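Brandale Shared Automation Program
Progress report to the Stutberg Fund
Reporting period ending September
Prepared by Gemechu Moges, Program Manager

1. Purpose of this report

This report covers the second reporting period of the Brandale Shared Automation Program and deals mainly with the open day held under Activity 4 of the funding agreement. It sets out what was shown, who attended, what was spent and what remains to be done. Matters relating to Activities 1 to 3 were reported in the previous period and are mentioned only where something has changed.

2. Background

Activity 4 requires the program to hold at least one public demonstration of its household handling work before the end of the funding year. The original plan was for a half-day event at the Karaca building. Following discussion with the Fund's liaison officer in the autumn, the program moved the event to its own premises at Brandale so that visitors could see the work where it is normally done. The Fund agreed to this change in writing and no variation to the budget was needed.

3. The open day

The open day was held on a Thursday and ran from mid-morning until late afternoon. Visitors were received in groups, with a short talk at the start of each session and time for questions at the end. Attendance was by registration. The program had set a limit of 30 visitors and all places were taken within the first week of registration. Those who attended came from local secondary schools, two aged care providers, the regional library service and a number of small businesses in the Brandale area.

The program consisted of three parts:

Part one was a talk on how handling tasks are recorded and how the recordings are used in training. It was given by the program manager and kept to 15 minutes.

Part two was a demonstration of recording with hand-held grippers. An operator worked through ordinary household tasks at a furnished table, including tasks with a lidded storage box and small packets. Visitors were invited to ask questions while the work was going on.

Part three was a tour of the workroom, where staff from Trostorard explained how recordings are checked and labelled before they are passed on.

The demonstration drew the most questions. Visitors from the aged care providers wished to know whether thin, flat items such as sachets and cards could be handled reliably. Staff explained that these remain among the harder items in the set, and that a large share of the current recording effort is directed at them. Several teachers asked whether students could try the grippers. This had not been provided for in the safety plan and was declined on the day, but the program sees merit in the request and returns to it in section 7.

4. Progress against targets

Public demonstration held: complete.

Recordings of household handling tasks: the target for the funding year is 3000. At the close of the reporting period 1042 had passed checking. The rate has risen since the second operator completed training, although the program remains behind the schedule given in the original application.

Written guide for host organisations: in draft. The draft has been read by Karaca, whose comments dealt mostly with room layout and lighting. A revised version will be sent to the Fund with the next report.

School liaison: under way. Contact has been made with each school that attended the open day.

5. Matters arising

The shortfall in recordings has two causes. The first was a delay in the delivery of replacement parts for the grippers, which left one pair out of service for much of the winter. The second was that early recordings with small paper items failed checking more often than expected – chiefly where an item had been hidden by the operator's hands at the point of pick-up. The instructions to operators have been rewritten and the failure rate has since come down.

One complaint was received about the open day, concerning parking. The program has replied to the visitor and will send directions to the rear car park with future invitations.

6. Expenditure

Spending on Activity 4 was within the approved amount. Catering and printing cost less than planned, and the balance has been held over for a second event if the Fund agrees. No equipment was bought under this activity. A full statement of accounts is provided separately.

7. Next period

The program proposes to:

Hold a smaller second session for schools, with supervised use of the grippers, subject to a revised safety plan.

Bring the recording target back on schedule by adding one further session each week.

Complete the guide for host organisations.

Report to the Fund on the handling of thin and flat items as a separate matter.

The Fund's approval is sought for the first of these, together with the use of the unspent Activity 4 balance. A draft safety plan can be supplied on request.
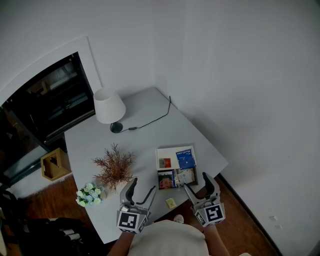
Activity 4: hand-held grippers in use at the table with the open storage box, Brandale.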